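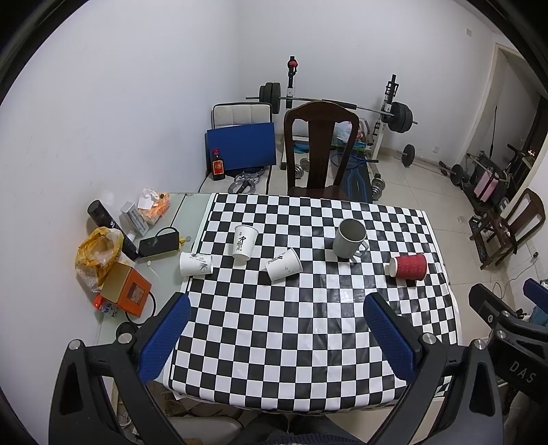

**Riaan Moodley**
*Co-ordinator, Tarnell Robotics Club*

The second term of the manipulation project began in February, and I have been asked by several parents and former members to set down how the work is progressing. I am pleased to do so, although the account that follows is a personal one and should not be read as the club's official report.

Our members are between fourteen and eighteen years of age. In earlier years the club entered a wheeled robot in the regional challenge, and a good part of each term was given over to motors and chassis repairs. The present group asked for something different. They wished to study how a machine might learn to handle ordinary household objects, and they chose cups as their subject. The task is easily stated: every cup on the table is to be left standing upright.

The members work with a hand-held gripper with two fingers, each faced with a blue textured pad. The person holding it performs the task by hand, and the recording is used afterwards to train the model which the group has named Clata. A demonstration is started with some cups upright and others on their sides. Paper cups and a ceramic mug share the same checked tablecloth, and the members soon found that the two materials call for quite different handling. A paper cup gives way if the fingers close too far. The mug is much heavier, and its handle limits the directions from which it may be approached.

The red cup with the rippled wall has caused more discussion than the others. Two members maintain that the ripples help the pads to hold, while the rest believe that they make the cup more likely to turn in the grip. I have asked them to settle the question by trial and to write up the result, whichever way it falls.

Sessions last two hours. By the end of the most recent one the group had kept 38 demonstrations, having discarded a number in which the operator paused too long or changed their mind halfway through a movement. I should like to commend the members on this point. It is tempting at any age to keep poor work for the sake of a larger total, and they were stricter with themselves than I would have been.

There have been difficulties. Our first set of labels did not distinguish between a cup lying with its opening towards the operator and one with its opening turned away, and over 12 recordings had to be labelled again. The younger members also tire quickly when holding the gripper at a steady height. We now change operator more often - a simple measure, and one I ought to have introduced at the start.

The next stage is to move the cups closer together, so that one must be lifted without disturbing its neighbour. After that the group hopes to attempt stacking, although I have advised them to leave the mug out of it for the present.

Members are reminded that notebooks should be brought to every session and that entries must be made on the same day as the work. Those who have yet to return their consent forms for the summer showcase should hand them to me before the end of term.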